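Slowing Down at Home: Household Tips for a Calmer Week

Many households run at a pace that leaves little room for rest. Meals are eaten standing up, laundry is folded at midnight, and the weekend goes to whatever was left undone. The suggestions on this page are intended for residents who wish to set aside a quiet period each day and keep it.

Begin with one evening. Write down every chore that is usually done between supper and bedtime, and mark those that could wait until the next day without harm. Most lists can be shortened by half. Put the remaining tasks in order and stop when the last one is finished.

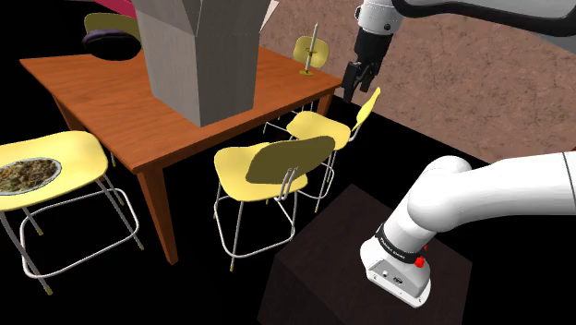 Leltness Department of Home and Family Living

Choosing a quiet hour

Select a time that the household can protect. For families with school-age children, the hour after the dishes are done is often the most practical. Telephones should be placed in a drawer or in another room. The television may stay off. Reading, handwork, a bath or simply sitting down are all suitable uses of the time, and no record of it needs to be kept.

Residents who live alone may prefer the early morning. Set out the cup, the kettle and the newspaper the night before so that nothing has to be looked for.

Keeping meals simple

Plan two suppers each week that require no cooking. Bread, cheese, cold chicken, boiled eggs and sliced fruit make an adequate meal. Soup freezes well in portions of 500 milliliters; label each container with its contents and the month, and use the oldest first. A pot of beans prepared ahead will serve for a salad one evening and a stew the next.

Sharing the work

Post the weekly chores where all members of the household can read them. Children can match socks, wipe counters and carry recycling to the curb. Adults should avoid redoing a task that a child has completed to a fair standard.

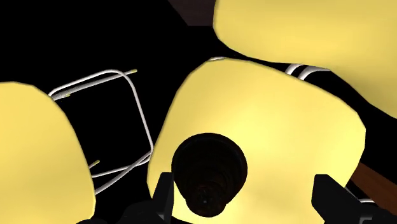 Yellow seats, viewed from above.

Saying no to extra commitments

Before agreeing to a new obligation, wait one night. A short written reply is sufficient: "Thank you for asking. I am not able to take this on at present." No further explanation is required. Imani Obura, who prepares the household leaflets for this department, recommends keeping the sentence on a card beside the telephone.

When the plan fails

Illness, visitors and late shifts will interrupt any schedule. Resume the quiet hour on the next ordinary day and do not attempt to make up the time. Chores that were missed may be added to the following week's list, provided that an equal number are taken off it.

Printed copies of this page are available at the Cultar and Firlow branch offices. Requests for large print should be made at the front desk.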